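4. Recording fabric demonstrations

Read section 3 first. If you skipped it, your gripper is not calibrated, and everything below will work beautifully and mean nothing.

This section covers collecting demonstrations of soft items with the Sulari hand-held gripper, in the form the Vonholm training scripts expect. Our first cloth policy was trained on 500 demonstrations. We kept 328 of them after review. Most of the rest were lost to mistakes that now have their own numbered step.

4.1 Before you start

1. Clear a work area on the table big enough to lay the item out flat.

2. Check both finger pads. Scuffed edges are fine. A pad that rocks when you press it with a thumb is not; tighten the screw and press again.

3. Open and close the gripper fully, five times, slowly. The log should show the same minimum and maximum width each time. If it drifts, go back to 3.4.

4. Wipe the lens. You wiped it yesterday. Wipe it again.

5. Start a new session in Novgate and enter your initials. "Test" is not a set of initials, although it is currently our most productive operator.

Note: The session name cannot be changed after the first recording. Rafferty Gallagher has a script that fixes this and would like to stop being asked for it.

4.2 The approach

The approach is the stretch between the start of the recording and first contact. It looks like dead time, and new operators rush it. The policy learns where to grasp from exactly this part, so a rushed approach teaches the robot to lunge.

6. Drop the item on the table from a low height. Do not arrange it. A neatly placed cloth gives you a robot that can pick up neatly placed cloths.

7. Hold the gripper at the start pose with the fingers open. Press record and wait for the tone.

8. Move in at a steady pace until the item sits between the fingers or just past the tips. Aim for a raised fold, and keep both pads in view.
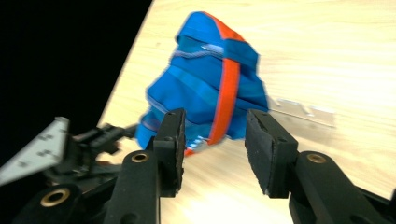

Fingers open on a blue and orange fabric item, before the grasp. Photo: Wanda Lindqvist / Vonholm project

9. Pause for one slow breath. The segmentation code looks for this pause to mark the end of the approach. Without it, the approach and the grasp are filed as one long event and thrown out.

10. Close on the fold and lift straight up.

Caution: Do not chase a fold that slides away. Open, back off, and try once more in the same recording. A single retry is useful data. Three retries is a nature documentary.

Caution: Keep your free hand out of view. An early policy learned to wait for a helpful hand to hold the cloth down, and it was prepared to wait all afternoon.

4.3 Blur and bright spots

Some motion blur during the approach is normal, and you should not discard a recording for it. In our comparison, policies trained with the blurred frames left in did better on cloth than those trained on the tidy subset. Marcus Sorensen had bet against this and has been gracious about it in public.

Washed-out patches on a pale table are also acceptable, provided the outline of the item can still be followed. If the outline disappears into the glare, turn the lamp toward the wall and start over.

4.4 Review

11. Play back each recording at half speed. Mark it "keep" or "drop." There is a third button, "maybe." It does the same thing as "drop" but takes longer.

12. Have a second person review any session with more than 2 drops in a row. The usual cause is a loose pad (step 2), followed by a tired operator.

13. Upload before you power down. The local buffer does not survive a restart, as the July recordings could tell you if we had them.

Go on to section 5 for folding tasks. Items with zippers or stiff trim are covered separately in 5.6.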